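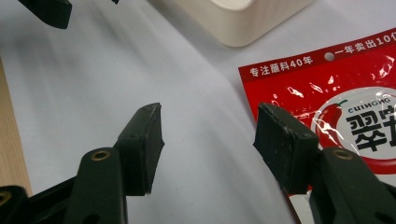 Dernière modification de la page : janvier, 16 h 11

Pultoron : « La pince se fermait, mais pas assez »

Sanne Timmermans s'occupe des essais de préhension chez Terkitell. Pendant tout l'automne, elle a travaillé sur Pultoron, un programme dans lequel des opérateurs rangent des articles d'épicerie avec des pinces tenues à la main, pour que les gestes enregistrés servent ensuite à un bras automatique. Une partie de ces enregistrements a dû être jetée. Elle a accepté de revenir sur la panne.

Le premier signe est venu du bras, pas des pinces. « Sur les boîtes rigides, il n'y avait rien à signaler. Sur les sachets souples, le bras serrait, levait, et le sachet restait sur la table ou tombait au bout de quelques centimètres. » L'équipe a d'abord accusé le film plastique, qui brille et que les caméras lisent mal. Deux semaines ont été passées à modifier l'éclairage, sans résultat.

C'est Gerrit Michiels, le mécanicien de l'équipe, qui a démonté une pince. L'écartement mesuré par le capteur ne correspondait plus à l'écartement réel des patins. « Il y avait du jeu dans une articulation. Quand l'opérateur fermait, le capteur annonçait 2 mm de moins que la réalité. Pour une boîte, ça ne change rien. Pour le bord d'un sachet, ça change tout. »

Restait à savoir depuis quand. Le décalage n'apparaissait pas dans les journaux, puisque le capteur lui-même fonctionnait normalement. Il a fallu reprendre les séquences une par une et comparer l'image à la valeur enregistrée.

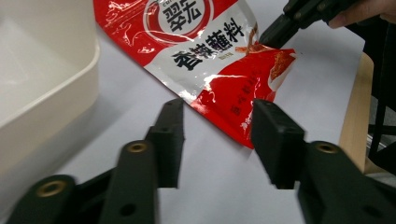 « Les sachets d'assaisonnement nous ont bien aidés, dit Sanne Timmermans. Le contenu bouge, le film se plisse, et on voit tout de suite si les patins tiennent quelque chose ou pas. » Sur les 23 séances relues, 11 ont été écartées. Les autres ont été corrigées à la main.

Gerrit Michiels juge que le contrôle prévu au départ était insuffisant. « On étalonnait à la réception des pinces, puis plus rien. La fiche Edberg demandait une vérification régulière, mais elle ne disait pas à quelle fréquence. Chacun a compris ce qu'il voulait. »

Un incident a précipité les choses. Chez Hoekstra, où le bras était en essai, un sachet mal saisi est tombé sous le convoyeur et un technicien a tendu la main pour le reprendre sans attendre l'arrêt. Il n'a pas été blessé. « Le défaut venait de chez nous, le geste venait de lui, mais sans le premier il n'y aurait pas eu le second », dit-elle. Le carter a été prolongé vers le bas et l'accès coupe maintenant l'alimentation.

Les pinces passent désormais sur une cale en début de séance. L'opération prend quelque 7 minutes. Les opérateurs la trouvent longue, et Gerrit Michiels prépare un gabarit plus simple, qui devrait être essayé au printemps.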